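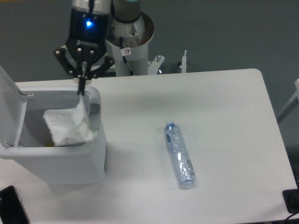
Household Waste Sorting Pilot: Second Progress Report

Jan 15, 2019
Prepared for the Skulano Fund by Hậu Đặng, Garkia Housing Association

Where we are

The pilot covers 526 flats on the Nallico estate. Food waste caddies have gone to 483 of them. The other 43 are either empty or the tenants asked us to come back later, and we have a second delivery round booked for these.

Collections started in August. They were fortnightly at first, which did not suit people in the smaller flats, and we moved to weekly after the third round. Complaints about smell fell off once the change was made. We have kept the fortnightly timetable for glass.

What people put where

Paper tissues and kitchen roll remain the most common query. Our first leaflet said they could go in with the paper. The sorting plant does not want them, so the new leaflet puts used tissues under general waste and says so on the front. Chiến Từ rewrote it and had it checked by two tenants who had not seen the old one. It is now in four languages.

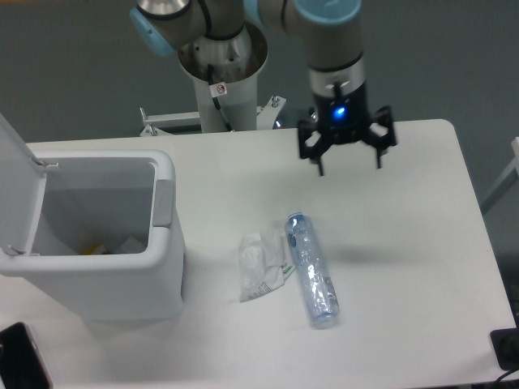 White table, grey wall behind.

Contamination in the paper bins is still too high in the two northern blocks. The bins there stand next to the general waste chute and the lids look alike. We want to repaint them before the spring.

Money

Spending to date is £539 under budget. Most of that is the printing, which Từ Print did for less than they had quoted. We would like to put the difference towards the lid repainting and ask for your agreement to move it between headings. The remaining invoice for caddy liners, £733, is due next month and is already allowed for.

Problems

The lift in the east block was out for nine days and deliveries there ran late. One bin store lock was replaced twice.

Next quarter

Finish the caddy deliveries
Repaint the lids in the northern blocks
Repeat the doorstep survey with the same questions
Agree with the contractor who clears side waste left on the landings

Please send comments on the budget request to Hậu Đặng at the Garkia office.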